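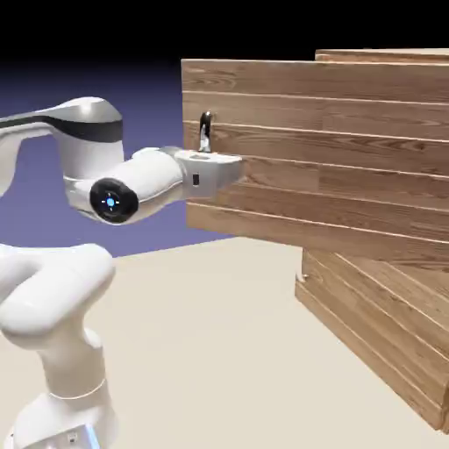
Section 8. Recording cabinet demonstrations in simulation. The Floletcombe recorder will save anything you give it, and the learner will copy anything it is fed, so treat the word "success" in the log with suspicion. It means the script reached its last line. With the hand right up against the wood by the metal handle, the side view hides the fingers behind the gripper housing, and from there you can't tell a good grip from a push. Don't label grasps from this view alone.

Before you start, load the Van den Broek cabinet file and set the random seed to 17 or higher. Lower seeds are held back for testing.

1. Reset the arm to its home pose.
2. Start recording before the arm moves.
3. Drive the gripper toward the handle at the slow setting. Stop short of the wood and check your line.
4. Close on the handle and pull. If you have to try again, keep the take and tag it "retry."
5. Stop recording once the drawer is still. Save joint positions along with the video.
6. Replay every take from a second camera before you label it.

Note: The quick-start sheet promises a working policy from 1070 takes. We got one that opened the drawer it was trained on and did poorly when the cabinet was turned. Plan on more variety before you plan on more takes.

Caution: Do not mix takes from Sandden version 2 with older ones. The gripper signal changed direction, and the importer gives no warning.
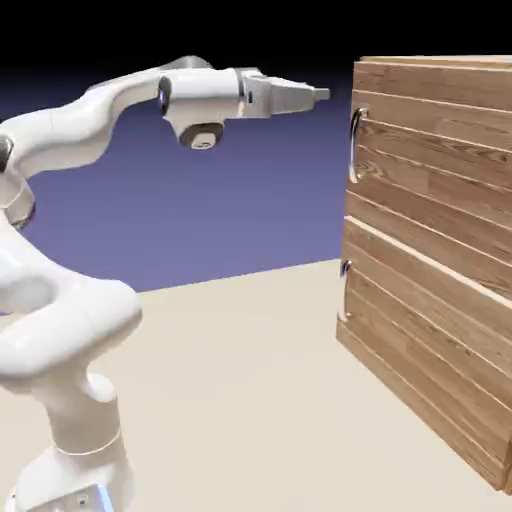 Should failed takes be deleted?

Keep them, in a folder of their own. A learner trained only on clean pulls has no record of what a missed handle looks like, and you will want the misses when you check whether your labels mean anything. Leave them out of the first training run, then add them and compare scores on the held-back seeds. If the score barely moves, look at the labels before you blame the learner.

7. Export the set and write down the seed range in the notes field. The exporter leaves it out.

October
By the Floletcombe manual team, Pevport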